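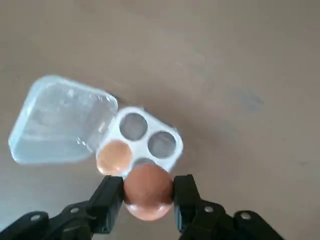

Aufgeklappter Eierkarton aus Kunststoff

Ein Tag der offenen Tür beim Breihersteller: unser Besuch bei Gustidia in Prilten

Als unsere Kleine fünf Monate alt war und jedem Löffel hinterherschaute, der sich irgendwo in der Wohnung bewegte, habe ich angefangen, mich mit Beikost zu beschäftigen. Und zwar so, wie ich mich leider mit allem beschäftige, nämlich nachts um drei mit dem Handy in der Hand und einem schlafenden Kind auf dem anderen Arm. Dabei bin ich über die Einladung von Gustidia gestolpert, die ja gar nicht so weit von uns sitzen, in Prilten, eine gute Dreiviertelstunde mit dem Auto (mit Baby also eher anderthalb, wir haben zweimal gehalten). Tag der offenen Tür am 18.09.2018, Eintritt frei, Wickelmöglichkeit vorhanden. Die Wickelmöglichkeit hat den Ausschlag gegeben, das sage ich ganz offen!

Das Werk liegt hinter dem alten Güterbahnhof, und wer dort zum ersten Mal hinfährt, landet garantiert erst einmal beim Baustoffhandel gegenüber. Wir auch. Der Mann an der Schranke hat uns sehr freundlich wieder hinausgewunken, wir waren offenbar nicht die Ersten an diesem Vormittag. Auf dem richtigen Parkplatz standen dann schon jede Menge Kombis mit Sonnenschutz an den hinteren Scheiben, und ich habe mich gleich ein bisschen zu Hause gefühlt.

Am Empfang gab es Namensschilder, auch für die Babys, und einen Kaffee, der wirklich stark war. Angemeldet hatten sich 112 Familien, gekommen sind nach Auskunft der Dame am Tresen rund 300 Leute, wenn man Großeltern und Geschwisterkinder mitrechnet. Entsprechend laut war es im Foyer. Die Kinderwagen mussten vor dem Produktionsbereich stehen bleiben, deshalb mein dringender Rat an alle, die so etwas einmal vorhaben: Nehmt eine Trage mit! Wir hatten unsere im letzten Moment noch in den Kofferraum geworfen, eine andere Mutter hat ihren neun Kilo schweren Sohn eine Stunde lang auf der Hüfte geschleppt und sah danach aus wie nach einem Umzug.

Unsere Gruppe hat Darius Org übernommen. Er arbeitet seit vielen Jahren in der Rezeptentwicklung und hat die angenehme Eigenschaft, dass er auch auf die siebte Frage zum selben Thema noch so antwortet, als hätte er sie gerade zum ersten Mal gehört. Wir bekamen Haarhauben und Kittel, mein Mann außerdem ein Netz für den Bart, von dem es inzwischen ein Foto in der Familiengruppe gibt. Dann ging es los.

Zuerst die Warenannahme. Die Möhren und Pastinaken kommen zu einem großen Teil vom Gemüsehof Altıntaş bei Ravitz, und von dort war auch jemand da und hatte ein paar Kisten zum Anfassen mitgebracht. Meine Tochter durfte eine Möhre halten und hat sie sofort mit beiden Händen zum Mund geführt. Von jeder Lieferung wird eine Probe genommen, bevor der Wagen überhaupt abgeladen werden darf, und wenn etwas nicht passt, fährt er wieder zurück. Wie oft das vorkommt, wollte jemand wissen. Selten, sagte Herr Org, aber in trockenen Sommern öfter, und dieser sei ja nun wirklich einer gewesen.

Weiter in die Halle, in der gewaschen, geschält und gedämpft wird. Dort roch es nach Suppe, nach richtig guter Suppe, und ich hatte auf einmal furchtbaren Hunger. Hinter der Glasscheibe liefen die Dämpfer, davor hing eine Tafel mit den einzelnen Schritten, und ich habe bestimmt die Hälfte wieder vergessen, weil unser Kind genau in diesem Moment beschlossen hat, dass die Haube der Vorderfrau dringend herunter muss. Hängen geblieben ist mir aber, dass sie das Gemüse dämpfen und nicht kochen, mit wenig Wasser, und dass das Öl erst ganz zum Schluss dazukommt. So mache ich es inzwischen in meinem kleinen Topf auch. Ein Esslöffel Rapsöl in den Mittagsbrei hatte uns die Hebamme ohnehin schon ans Herz gelegt.

Am spannendsten fand ich dann die Versuchsküche. Sie ist viel kleiner, als ich gedacht hätte, im Grunde eine größere Einbauküche mit einer Waage, auf die mein Vater neidisch wäre. Hier werden neue Sorten ausprobiert, und jede bekommt eine laufende Nummer. Im Moment sind sie bei Nummer 531, einem Brei aus Kürbis und Hirse, der laut Herrn Org »noch nicht weiß, ob er süß oder herzhaft sein will«. In den Handel schaffen es nur ganz wenige davon. Wir durften mit Plastiklöffelchen probieren, und ja, er schmeckte irgendwie nach beidem. Die Eltern verzogen brav keine Miene, und ein kleiner Junge namens Piet hat die ganze Schale leer gegessen und nach mehr verlangt. Herr Org hat sich das aufgeschrieben!

In der Versuchsküche ging es auch lange um Allergien, ein Thema, bei dem man ja von jeder Generation etwas anderes hört. Meine Mutter ist fest davon überzeugt, dass ein Kind im ersten Jahr weder Fisch noch Ei noch Weizen sehen darf, so hat man es ihr damals beigebracht. Die Ernährungsberaterin, die an dieser Station stand, hat sehr geduldig erklärt, dass man das heute anders sieht und solche Lebensmittel bei gesunden Kindern nicht mehr vorsorglich weglässt. Ei soll dann aber gut durchgegart sein, und Neues gibt man am besten in kleinen Mengen und möglichst nicht alles auf einmal. Bei Kindern mit schwerer Neurodermitis oder einer bekannten Allergie spricht man vorher mit der Kinderärztin. Streng geblieben ist sie nur bei Honig, der kommt vor dem ersten Geburtstag nicht auf den Löffel, auch nicht gebacken und auch nicht der gute vom Opa. Ich habe das später am Telefon genau so weitergegeben. Der Opa war kurz beleidigt.

Nach der Führung gab es im Pausenraum Kartoffelsuppe und belegte Brötchen, und für die Kleinen standen Gläschen zum Aufwärmen bereit. Es waren natürlich viel zu wenige Hochstühle da, aber das ist wohl ein Naturgesetz. Wir saßen mit einem Paar aus Ravitz zusammen, deren Zwillinge den Brei komplett verweigern und nur essen, was sie selbst in die Hand nehmen können. Gedämpfte Brokkoliröschen, weiche Birne, Kartoffelspalten ohne Salz. Die beiden haben mir so viel Mut gemacht, dass wir seit letzter Woche auch ein bisschen mischen, mittags Brei und abends etwas zum Greifen. Der Fußboden sieht entsprechend aus, und der Hund meiner Schwester kommt neuerdings sehr gern zu Besuch.

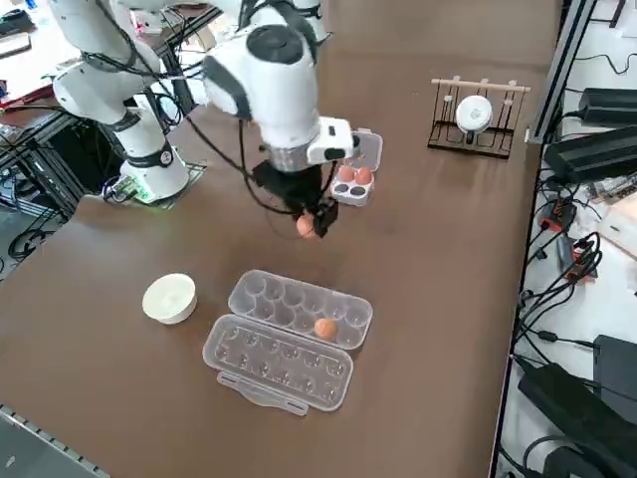 Wie lange hält sich selbst gekochter Babybrei im Kühlschrank?

Gemüsebrei bleibt in einem gut verschlossenen, sauberen Gefäß bis zum nächsten Tag frisch, wenn er nach dem Kochen rasch abgekühlt wird. Was auf Vorrat gekocht wird, kommt am besten gleich portionsweise ins Gefrierfach. Reste, die schon mit dem Löffel des Kindes in Berührung waren, gehören nicht zurück in den Kühlschrank.

Diese Frage wurde am Nachmittag in der Sprechstunde gestellt, die im Besprechungszimmer im ersten Stock stattfand, und ich habe sie notiert, weil ich es bis dahin ehrlich gesagt falsch gemacht hatte. Bei uns stand die halbe Schale gern mal bis zum Abend herum. Überhaupt war die Sprechstunde für mich fast der bessere Teil des Tages. Wir saßen im Kreis auf Krabbeldecken, die Kinder dazwischen, und jeder konnte fragen, was er wollte. Ein Vater hat sich erkundigt, ob es schlimm sei, wenn seine Tochter seit Tagen nur Pastinake isst. (Ist es nicht.) Eine andere Mutter wollte wissen, ab wann man Wasser zum Essen anbietet, und da gab es gleich eine kleine Diskussion, ob aus der Flasche oder aus dem Becher. Die Ernährungsberaterin war für den offenen Becher, und zwar spätestens ab dem dritten Brei am Tag. Wir haben das zu Hause probiert. Man braucht dafür ein Handtuch.

Ein wenig kritisch bin ich dann doch geworden, als es zum Werksverkauf ging. Der ist in einem Container neben dem Parkplatz untergebracht, und nach so einem Tag greift man natürlich zu, das wissen die auch. Mir wäre es lieber gewesen, wenn neben den Probierpackungen auch deutlich gestanden hätte, wie viel Zucker in den Obstsorten steckt, denn Fruchtsüße ist eben auch süß, und beim Birne-Banane-Gläschen habe ich mit der Lesebrille suchen müssen. Ich habe es Herrn Org gesagt, und er meinte, das höre er heute nicht zum ersten Mal. Gekauft haben wir am Ende sechs Gläschen Pastinake und eine Packung Haferflocken für den Abendbrei, fein gemahlen und ohne alles.

Was ich außerdem loben möchte, sind die Wickelplätze. Es gab warmes Wasser, Unterlagen, einen Eimer mit Deckel und sogar eine Ecke mit Vorhang zum Stillen, in der zwei richtig bequeme Sessel standen. Ich habe schon in Kaufhäusern auf dem Toilettendeckel gestillt, ich weiß so etwas zu schätzen! Auch dass sie die Führungen um den Mittagsschlaf herum gelegt haben, fand ich sehr umsichtig, wobei unsere natürlich genau während der Führung eingeschlafen ist und genau zum Mittagsschlaf hellwach war.

Noch ein paar praktische Dinge, falls jemand beim nächsten Mal mitmöchte. Im Dezember soll es wieder einen offenen Tag geben, dann mit einem Kochkurs für den ersten Brei, und dafür muss man sich vorher anmelden. Mit dem Bus geht es auch, die Linie 293 hält fast vor dem Tor, nur steht an der Haltestelle keine Bank, und der Weg hinein hat eine Kante, über die man den Kinderwagen heben muss. Die Halle ist warm, zieht die Kleinen lieber in Schichten an. Und wer ältere Geschwister mitbringt, kann sie in die Malecke geben, dort wurden Möhren gestempelt, und die orangefarbenen Finger gehen nach dem zweiten Bad auch wieder weg.

Auf der Rückfahrt haben wir wieder zweimal gehalten, einmal zum Stillen und einmal, weil mein Mann noch sein Bartnetz trug und an der Tankstelle so nicht hineingehen wollte. Am nächsten Mittag gab es bei uns Pastinake mit Kartoffel, vier Löffel hat sie gegessen und den fünften mir ins Gesicht gepustet.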